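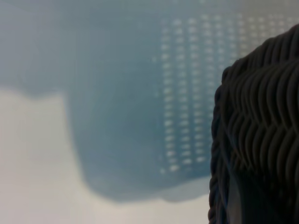

Attachment 1: wrist camera view, blue plastic basket behind, dark woven one in front on the right

Ticket: Wrist camera on Polix arm kit goes soft at close range
Status: Open, waiting on customer
Product: Polix tabletop arm with gripper camera
Raised by: Berkay Dursun

Hi all, me again (sorry!). I've had the Polix kit on trial for a few weeks in May and I do like it, but I've got stuck on the basket sorting routine and I could use a hand.

The attachment shows it pretty well. The dark woven basket comes out nice and crisp, you can follow every ridge of the weave and the braided rim down the side. The blue basket behind it is a complete blur. The slots in its side are just glowing blobs, and up towards the top right they wash out into pale grey. My routine looks for those slots to decide where the wall of the basket is, so you can guess how well that goes. It either gives up with "no edge found" or picks a spot well inside the basket and tries to close on thin air.

What I've tried so far:

Wiped the lens with the cloth from the box. No change.
Restarted the arm and the camera separately, then together. No change.
Turned autofocus off and on again in the settings page. It hunts for a moment and then settles on whatever is nearest.
Ran the Wasurgate calibration card twice. Passed both times, which annoyed me a bit, if I'm being fair.
Dropped the exposure by 12. The slots looked less blown out but just as soft.

The routine found the basket on 4 tries out of 26. With the woven one on its own I get far better results, so I don't think the gripper is at fault.

Is there a way to lock the focus a bit further out? I'd rather do that than buy the other lens, at least until I've decided whether to keep the kit.

Berkay

Reply from Chia-hao Tang, Polix support, May 15, 2025

Hi Berkay, thanks for the picture, that saved us a lot of back and forth. I think the camera is doing what it was told to do – the near focus setting is still on, and it grabs the closest thing with strong texture. A dark weave right up by the lens is going to win every time.

Could you try this for me:

Open Camera, then Focus, and switch from Near to Fixed.
Set the distance to 50 and save before you close the page, or it forgets.
Move the woven basket well away to the side for the first run.
Add a look step at the start of the routine so the arm pauses further back before it goes in.

The see-through plastic won't help either. If the slots still glow, try a plain sheet of card behind the basket. The Wasurgate card only checks position, by the way, so a pass there doesn't tell us anything about focus.

Chia-hao

Reply from Berkay Dursun

Found the Fixed setting, thank you! It was hiding under a little arrow I'd never clicked. I haven't done a proper run yet – I need to add the look step and dig out some card. Please leave the ticket open and I'll send the log when I've got one.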